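Sofa-side box

A sofa-side box is an open container, usually of cardboard, kept on or next to a sofa to hold small household things such as packets of tissues, chargers, pens and remote controls. The term is used mostly in writing on home organizing. Most people who own one call it "the box," and there is little evidence that it was ever a distinct kind of furniture or storage before articles began treating it as one.

Origin of the term

The phrase is often credited to Clumness, a home-organizing newsletter, which ran a piece on the subject one July and claimed that a single box within reach of the seat would cut the time spent looking for things. No method was given for the claim. The furniture seller Vilholm later used the same phrase for a fabric-covered tray, which most users of the term would not accept as a box at all, as it has almost no sides.

Form

Most examples are reused packaging. The walls are low enough to reach over without looking, and the top flaps are cut off or folded away. Corrugated cardboard is the usual material – it costs nothing and can be replaced when it sags.

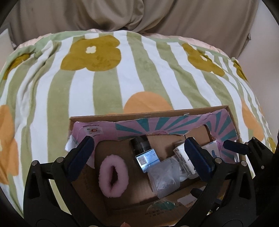 A box of this sort is rarely placed on bare upholstery. Sofas in regular use tend to carry a throw or a plush blanket, and the box sits on or against whatever is there. Guides commonly advise a firm, flat base, advice that seems to have been written by people with very tidy sofas. On a soft surface a light box tips when someone sits down beside it, and no arrangement of the contents has been shown to prevent this.

Lining

Some boxes are lined with printed paper, either added by the owner or left over from the original packaging. Linings are said to keep dust out of the corrugations and to make small items easier to see. The first claim is doubtful. Paper linings tear along the upper edge, where hands go in and out, and a torn edge gathers dust of its own. Patterned linings may also make small items harder to find.

Contents

The only broad survey cited on the subject was published by the storage company Nuvum, which asked 1370 households what they kept beside the sofa. Pocket tissues came first, named by 349 of them. Nuvum sells boxes, and its sample was drawn from its own customers, so the result should be read with some care.

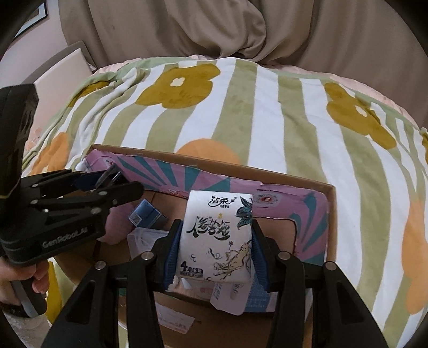

Entry by the Rojanasak Household Reference desk
Last revised 3 Apr 2026

Tissues are at least a sensible candidate. Soft packets can be stood on edge in a row or laid flat, and both ways have their defenders. Standing them up saves floor space and leaves the short ends showing. Laying them flat keeps the printed front in view, which matters where several kinds are kept together. Packets sold in Chinese-language markets often state the ply and the number of sheets on the front – "4层6片" means four layers, six sheets – and a household that goes through them quickly may want that side up.

Criticism

Writers on clutter have objected that the box does not reduce the number of things near a sofa and only gives them walls. The rule that it should hold no more than 5 kinds of item is widely repeated, but no source for it has been found.

See also: Catch-all tray; Throw blanket; Pocket tissue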